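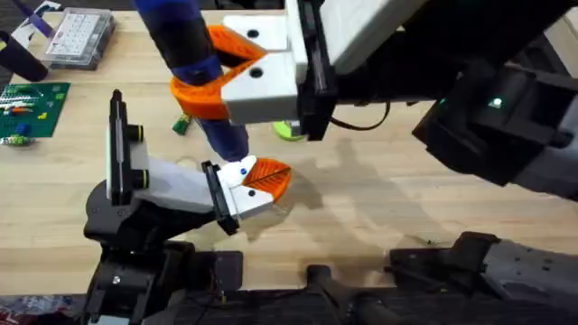

Refinishing a tabletop: oil or poly?

kgrewal
Finally got the old finish off my table and I'm down to bare wood. I went 90 grit, then 200, and now I'm stuck. My brother-in-law swears by poly, but I had a Tumier desk with poly on it and it peeled by April. Thinking oil. Anyone?

somkiat_L
Oil, every time! I've put Ulden on two tables and a bench (the bench lives on the porch, poor thing) and I just wipe on more when it looks thirsty. 3 thin coats, a day between each – don't rush it.

MacLeod_C
Gonna disagree. If you have kids or drink coffee, oil is a pain. Rings everywhere. Your desk peeled because somebody skipped sanding between coats.

kgrewal
Could be, I bought it used. No kids, but a LOT of coffee.

yaowalak
Hardwax oil is the middle ground. And stop at 200, going up to 400 closes the grain and the oil just sits there.

somkiat_L
I go to 400 and mine soaks in fine :)

MacLeod_C
Try both on the underside first. Still voting poly.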